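Front Room on Frade Street Opens With One Table and Many Opinions

Sat 5 October
By the Frade Street Reporter staff
Reading time: 6 minutes

The ground-floor front room of the Kaster building opened to the public this week after 59 days behind brown paper, ending a long season of speculation about what was going in there. The leading theories had been a bakery, a second bakery, and a place that sells candles. It is a room with a table in it.

The building's owner, Eltico, calls it a "shared front room." Anyone in the neighborhood can reserve the space by the hour to fix something, cut something out, sort a box of family photos or teach a small class. Rates are posted on the door. The first hour on weekday mornings is free, a detail that has already produced a line.

Until last year the room belonged to a flooring showroom, and before that it was where the rest of the building received deliveries. It then sat vacant long enough for Frade Street to get attached to it. When the paper went up on the glass, Eltico put a comment box by the entrance and invited people to say what they would like to see inside. It collected 847 slips. The company says it read all of them, including the ones about parking.

A summary taped up in the lobby reports that the most common request was for a place to sit down. Second was a restroom. Third, in what the summary describes as "a strong showing," was for the brick to be left alone.

The brick has been left alone. It is the same reddish-brown wall it always was, with the dark spots in the mortar that a generation of local children have been told are bullet holes, mouse holes or ventilation, depending on who was walking them to school. Eltico's contractor offered to fill and repoint it. The offer was withdrawn after a meeting in September at which people who had never before discussed mortar discussed it for most of an evening.

Everything else around it has been painted white or was white to begin with. The window recess is now as white as a bathtub. The corrugated panels along the other side have been cleaned up too, and visitors keep looking for the handle. Several people on opening day asked whether that side of the room rolls up in summer. Staff have started answering before the question is finished. It doesn't roll up.

The table came from Gisus, the woodworking shop a few blocks north, which had 5 designs in the running. The one that won is pale, plain and rounded at the corners. The rounded corners were Eltico's only firm demand, and they have the approval of everyone who has ever carried a toddler past a table at speed. One early visitor told us it looked unfinished. Another, minutes later, said it looked expensive. Gisus considers this a fair review.
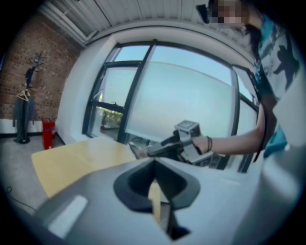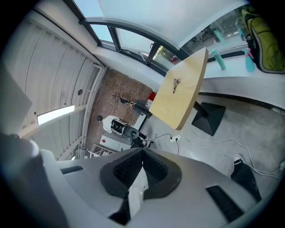

The front room at Kaster, with its wooden table and black-framed windows.

The matter of the frosted pane

If there is a controversy, and on Frade Street there is always a controversy, it concerns the glass.

The black window frames are original to the renovation before this one, and most of the panes are clear. You can see sky through the upper ones and a fair amount of greenery through others. But the wide pane in the middle is frosted, and people who used to look straight into the showroom on the way to the bus have taken it personally.

Eltico's position is that anyone sitting at a table and trying to re-cover a lampshade would prefer not to be watched by the entire bus stop. The bus stop's position, as gathered by this paper over two mornings, is that it was only ever glancing. A petition for clear glass has been started on the counter of the dry cleaner next door. When we last looked it had several signatures, one of which was a drawing of a fish.

Supporters of the frosting point out that the light is better for it. This is true in the morning, when the pane goes a milky blue and the whole room takes on the mood of a dentist's office that has won an award. By midafternoon the effect is warmer. People with a strong preference should book accordingly.

A compromise has been floated in which the bottom half of the pane would be cleared at adult eye level. No one has yet agreed on whose eye level.

What it cost

The building files put the work on the front room at $2,879, a figure that has been repeated up and down the block in tones ranging from admiration to disbelief. Eltico confirms the number and adds that it covers paint, glass film, electrical work and cleaning. The table was bought separately. The company declined to say for how much, and Gisus declined too, though with more of a smile.

For anyone tempted to try the same thing at home, the low bill has a simple explanation: very little was done. The ceiling stayed, the bricks stayed, and the light fixture on the panel wall stayed as well. It is a fluorescent fixture of the kind that has hung in every school and garage in the county, and it's very bright. Eltico had planned to swap it for something softer, until two people testing the room for jewelry repair asked the company please not to. They could see what they were doing for once.

That small victory for bad lighting has been warmly received by the area's menders, who have felt for years that restaurants were being designed against them.

The rules, such as they are

House rules are printed on a single sheet. Reservations run one to three hours. Leave the table clear. No spray paint, no open flames, no glitter. The last item appears in bold and is underlined, and the staff member on duty would only say that there had been a trial weekend.

Groups are welcome if they fit. Food is allowed if it is dry, a term the sheet doesn't define and which has already been tested with a plate of dumplings. Tools can be borrowed from the desk in the lobby against a signature. Scissors, clamps and a glue gun are available, along with a label maker that has labeled itself.

Anything left behind at the end of a session goes into a drawer in the same desk. As of this week the drawer holds a thimble, three left-hand gloves, a key to something and a quantity of small metal parts that their owners surely miss. Claims can be made in person. Be ready to describe your small metal part.

First impressions

We stopped in twice. On the first visit a couple from upstairs was using the hour to assemble a birdhouse kit, having decided that their own kitchen table was too close to their own kitchen. They reported good light and a steady surface, and one screw too many, which they put in the drawer.

On the second visit the room had been taken by a gentleman with a folding chair and a newspaper. He hadn't come to fix anything. He had read the rules and found nothing in them against sitting, and had filled in the space marked "project" on the form with the word "Wednesday." Staff had let it stand.

Demand for the free hour is likely to be the first real test. Eltico originally let people sign up at the door, then switched to a paper list when the line reached the dry cleaner and began signing the petition out of boredom. Starting next week, the list will be put out at eight and will be kept on a clipboard attached to the wall with a chain. The previous clipboard wasn't attached.

There are no plans yet for evenings. The company says it will look at how the room is used through the end of the month and decide then about longer hours, a second table and possibly a coat hook. Comments are again being taken in the box by the entrance, which has been emptied and given a larger slot.

The front room is on the Frade Street side of the Kaster building, to the left of the main door. The entrance is level with the sidewalk. Bikes may be left outside; the sheet asks that they be leaned on something other than the window.

Related

Dry cleaner says petition is "not our petition"
Gisus to hold chair-mending mornings through the fall
Frade Street bus stop bench returned, facing the other way
Letters: In defense of the mortar
What the comment box wanted, slip by slip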